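Ticket 3417: Party favor packing, snack bags won't stay closed
Status: Resolved
Opened by: Zahira Hartono
Assigned to: Pieter Nel
Location: Ntuli community room, long table

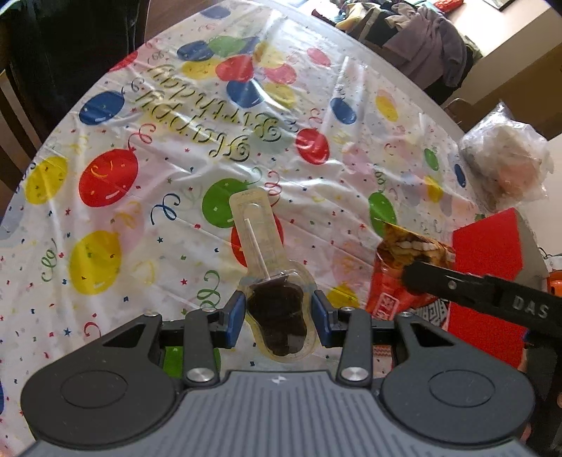 Attachment 1: lollipop in its blister pack and one orange snack bag, open at the top, on the birthday tablecloth.

Problem as reported
We are packing 40 favor bags for the July birthday party. Each one gets a lollipop and a snack bag. The snack bags keep coming open at the top seam when they go into the favor bag, and crumbs get on everything else. The lollipops are also a problem. The long tab on the package sticks out of the top and the favor bag can't be folded over.

9:10 am – Pieter Nel
Please confirm the order you are packing in, and whether the snack goes in standing up or lying flat.

9:25 am – Zahira Hartono
Snack first, standing up, then the lollipop pushed down next to it. 17 bags done so far, 3 of them with open snacks.

9:40 am – Pieter Nel
Pushing the lollipop down is probably what opens the seam. The package is stiff plastic and the tab end catches the top of the snack bag. Try the lollipop first, wide end down, against the back of the favor bag. Then slide the snack in flat in front of it. Don't squeeze the snack bag to make it fit.

10:15 am – Zahira Hartono
Tried on a few. No more open snacks, but the tab still sticks out. Can we cut it off?

10:20 am – Pieter Nel
Don't cut it. You may open the package and then the candy is loose. Lay the lollipop at a slant, corner to corner. If that's still too tall, use the next size of favor bag. There are Floteo ones in the supply closet, second shelf.

10:50 am – Dumisani Venter
I'm on the table too. The slant works in the Floteo bags but not in the small Kumine ones. We are switching all of them over. The tablecloth is slippery and filled bags slide when you bump the table – is there anything to put under them?

11:00 am – Pieter Nel
Stand them in a shallow box as you finish them. Keep open snacks away from the finished bags. Opened ones should not go to guests. Put them in a bowl for whoever is packing.

1:30 pm – Zahira Hartono
All 40 are packed in the larger bags, folded and taped. The 3 open snacks were replaced from the spare box. We have 2 spares left. Tablecloth needs a wipe before the cake goes on it, Lesego Botha will do that.

1:45 pm – Pieter Nel
Closing. Small Kumine bags go back in the closet. Reopen this ticket if the tape doesn't hold overnight.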